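Local Flendoner, salle 2 -- contrôle du poste de préparation florale
Fiche 510, passage du matin, août
Contrôle effectué par : Cyril Hebden

1. Accès et circulation
Passage côté porte dégagé : OUI
Sortie de secours libre, sans carton ni seau : OUI
Sol sec, pas de feuilles au sol : À REVOIR
Commentaire : quelques débris de tiges près de l'évier au moment du passage. Balayés. Prévoir une pelle à poste, celle de la salle 1 n'est jamais rapportée.

2. Table de travail
Plateau stable, pieds réglés : OUI
Plateau nettoyé avant dépose des tiges : OUI
Câbles écartés de la zone humide : À REVOIR
Commentaire : un câble pendait le long du bord de la table. À fixer avec des colliers, au moins à deux endroits. Le produit Sevon convient pour le plateau mais laisse un film s'il n'est pas rincé. 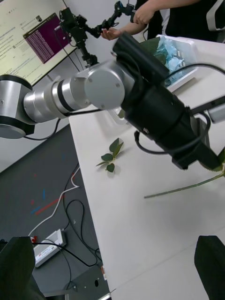
3. Tiges et papier de soie
Tiges contrôlées une par une, sans épine ni cassure : OUI
Papier de soie sec, stocké à l'écart de l'eau : OUI
Bacs propres, sans fissure : NON
Commentaire : un bac fendu dans un angle, retiré et étiqueté. Commande de remplacement à passer chez Mapplebeck, référence 1374. Ne pas le réparer à l'adhésif, la dernière fois il a fui dans la réserve.

4. Outils coupants
Sécateurs rangés lame fermée : OUI
Couteaux à greffer comptés en fin de poste : OUI
Gants anticoupure disponibles en taille 8 et 9 : NON
Commentaire : plus de taille 8. Demande faite à Tirnier, sans réponse pour le moment.

5. Électricité et écrans
Multiprises surélevées : NON
Écran placé hors des projections d'eau : OUI
Supports articulés serrés : À REVOIR
Commentaire : vérifier le serrage des articulations et de la pince avant chaque séance, en tenant le support à deux mains -- il peut descendre d'un coup quand on desserre.

6. Ambiance
Température relevée à 9 h 40 : 18 °C
Aération : OUI
Trousse de secours complète : OUI
Commentaire : compresses renouvelées. Le registre est dans le tiroir du haut.

Suites à donner : bac, gants, colliers pour le câble. Nouveau passage prévu dès réception du bac.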